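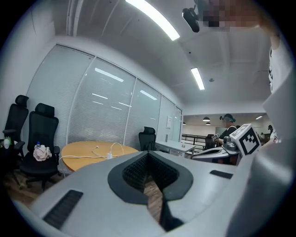 ## How does a robot know where its hand is?

Close your eyes and touch your nose. Easy! Your brain knows where your hand is, even in the dark. A robot has no brain like yours, so it needs software to work this out.

One way is to use a marker. A marker is a square with a black and white block pattern, a little like a puzzle. A camera takes many pictures, often 30 in one second. In every picture, the software does a small job:

1. It looks for the black border.
2. It finds the 4 corners of the square.
3. It reads the blocks inside, which tell the marker's number.

A square looks different when you turn it. Try it with a slice of bread – if you tilt it away from you, the far side seems shorter. The software measures this change and calculates how the marker is tilted and how far away it is.

In our program, Plollik, the corners go next to a planner. The planner chooses the path for the hand, and it checks that the hand will not hit anything.

**Try it at home:** draw a grid with nine boxes and color some of them black. Turn the paper by 90 degrees. Can a friend still tell which side was the top?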